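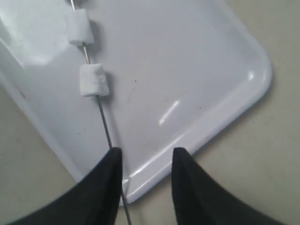 Two marshmallows on a metal skewer, with a bit of bare metal between them.

Section 2: Threading the skewers

Right, you've unpacked your Hivgate fire table, you've got the burner level and you've read the gas section (please tell me you've read the gas section). Now for my favourite part of the whole set-up, which is getting the marshmallows ready. I do this indoors at the kitchen table before anyone goes near the flame, and I'd really encourage you to do the same. Standing around in the dark with a bag in one hand and a pointy stick in the other is no fun for anyone!

What you'll want on the table

A shallow tray with a raised rim. White plastic is fine for threading, but it's for threading only — it never goes on or beside the burner.
Metal skewers, washed and dried.
Plain white marshmallows, the squat kind. Giant ones tend to sag, and the minis split.
A damp cloth for your fingers.

Caution: Skewer tips are sharp. Keep little kids on the eating side of things until everything is threaded.

Threading, step by step

1. Clear yourself a good stretch of table and set the tray down. I like mine on an angle to the table edge, as it suits my elbows better, but square-on works too if that's how you're built.

2. Lay one skewer corner to corner across the tray. You get the most room that way, and the rim stops it wandering off.
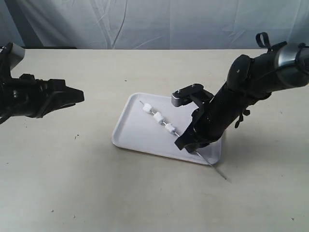

Skewer lying diagonally over the tray, pointed end at the upper left.

3. Take hold of the blunt end and leave it held. All the threading happens from the point, so one hand stays put and the other does the fiddly bit.

4. Pick up a marshmallow by its sides and line up the middle of the flat end with the point. Push slowly, with a tiny twist if it's sticking. If it comes out the side, pull it off and eat it. (My sister-in-law reckons you can have a second go through the same marshmallow. You can, but it'll spin on you over the fire.)

5. Slide it down the shaft with your fingers close to the metal. Pushing on the outside edge squashes it into a mushroom, and creases are fine but mushrooms cook lopsided.

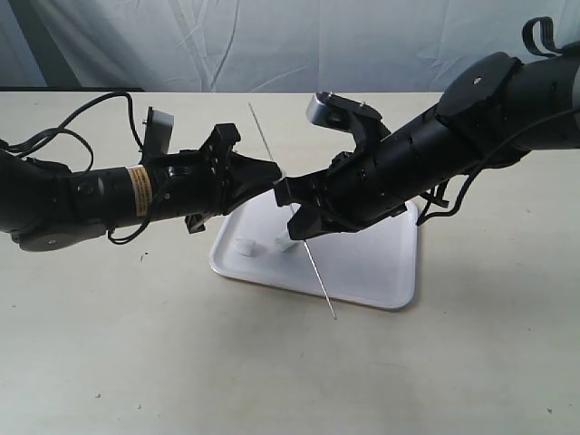 6. Add the second one the same way and stop while there's still some bare skewer between the two. Touching marshmallows weld themselves together and the bit in the middle stays cold.

7. Rest the finished skewer back in the tray and start the next. Two marshmallows to a skewer is plenty. I once did 14 skewers for a birthday in May with four on each, and half of them ended up in the lawn.

Note: Powdery marshmallows are good marshmallows. If yours have gone tacky in the cupboard, roll them in a little icing sugar or cornflour before you start.

If you're getting ahead

Threaded skewers will keep for a couple of hours under a clean tea towel. Don't put them in the fridge — they sweat, and then they slide. I wouldn't leave them overnight either, as the outsides go leathery.

Caution: Metal skewers get hot a long way up. Once they've been over the flame, pick them up with a glove, and don't lay them back in a plastic tray. Use the steel rest that came in the Hivgate box.

Washing up is just hot water and a ten-minute soak. Lighting the burner is in Section 3.

Aisling Tully
Last updated 23 Dec 2024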